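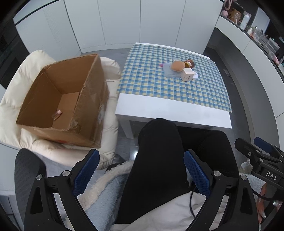 A fluffy fleece blanket in white and pale blue.

Well, we have a fall show, and I've been dying to write about it since the read-through! The Prerano Players are doing "Sanemov" in November, at the old Dreranetti hall on the corner by the post office, and if you've been on this list for a while you know I've been nagging people to put this play on for years. I don't get to take credit (I tried) but I'm going to enjoy it anyway.

For those who don't know it, "Sanemov" is a two-act comedy about a railroad station in a town where the train has stopped coming. The stationmaster keeps selling tickets. People keep buying them. There's a wedding party stuck in the waiting room, a man with a cello who may or may not be a real musician, and a very long argument over a sandwich that had me crying at the table during the first reading. The second act is quieter, and I won't give it away, except to say that the cellist does finally open the case.

Matěj Zeman is directing. He did our winter one-acts last year, the ones with the ladder, and he works in a way that took me a while to get used to. He doesn't block anything for the first two weeks. We just sit and read, then stand and read, then wander around reading and bumping into each other, and at some point he says "keep that" and somebody scrambles to write it down. I was a wreck about it last time. I like to know where my feet go! But by opening night I'd never felt so settled on a stage, so this time I'm trying to keep my mouth shut and wander.

I'm playing the bride's aunt, who has one good speech and a lot of sitting. I mean a lot – by my count I'm on the bench for nearly all of Act One, reacting. My knitting is going to get very long. Matěj wants it to grow from one night to the next, so if you come to the last performance you'll see a much better scarf than the folks on opening night.

Now, the hall. If you haven't been inside the Dreranetti lately, the seats have been re-covered and the squeaky row on the left side has been fixed, more or less. It holds 297 when the balcony is open, and we're hoping to open it for every performance. The balcony is where I'd sit, personally. You get the whole set from up there, including the big station clock, and you can see the wedding party sneaking around behind the ticket booth when the stationmaster can't. The only trouble is the stairs, which are steep and have a turn in them. If stairs are hard for you, ask for the main floor when you book, toward the aisle, and the box office will sort it out.

It does get drafty in there after dark, same as ever. The heat is noisy, so it goes off just before curtain and comes back on at intermission. Wear a sweater, bring a throw for your knees, whatever you'd do at a football game.

Tickets are at the box office window from 4 p.m., or you can pick them up at Mamo while you get your coffee. They keep them in the drawer under the register, so you do have to ask. We sold out two of the winter nights, and I had to tell my own cousin there was nothing I could do for her, and I'm still hearing about it. Please don't be my cousin.

A word about the set, since I've been spending my evenings with a paintbrush. We need the waiting room to look like it has been lived in for forty years, and that means stuff. We have benches. We have a stove that doesn't work and isn't supposed to. What we don't have is luggage! Old suitcases, hat boxes, trunks, carpet bags, anything with a handle that looks like it could have gone somewhere in 1950. The goal is 70 pieces, stacked right up the back wall, and when I last looked at the pile we had a long way to go. Drop them inside the stage door any rehearsal evening after 6:30. Put your name on a piece of tape inside the lid if you want yours back. Wheels are no good, sorry.

We're also short in the chorus of passengers. No lines, a little humming, one dance that is mostly walking in a circle. You'd need to be free for the last two weeks of rehearsal and all the performances, and you'd need to be able to stand still while the man next to you eats a sandwich very, very slowly. Teenagers are welcome. If you've ever thought you might like to be in a play but the idea of learning lines makes you queasy, this is your show.

Money, briefly. The rights and the hall come to more than last time, and the lighting board gave up over the summer, so we've rented one. A very kind person who doesn't want a fuss has offered to match whatever we raise before opening, up to $1,000, and we've got $400 in the jar so far. The jar is at Mamo too, next to the napkins. It has a train on it. I painted the train, and before you say anything, I know it looks like a loaf of bread.

After the opening performance there's cake in the lobby and you're all invited, cast or not. Matěj has promised to bring his mother's poppy seed rolls, and I've had those before, so I'd suggest getting down from the balcony quickly. If you can bake something, bring it in a dish you don't mind losing track of. We still have three pie plates from the winter show on the shelf in the green room – one glass, two metal – so come and claim those while you're at it.

That's my news. I've got a speech to learn and I keep getting the second half before the first. See you at the Dreranetti!

More from the newsletter
- Winter one-acts: what we learned about ladders
- Costume closet clean-out, and who took the green cape?
- Choir is looking for altos again
- Getting to the hall: parking behind the post office
- Summer youth workshop wrap-up

You are getting this newsletter because you signed up for news from the Prerano Players. To change how often you hear from us or to unsubscribe, use the link in your welcome email.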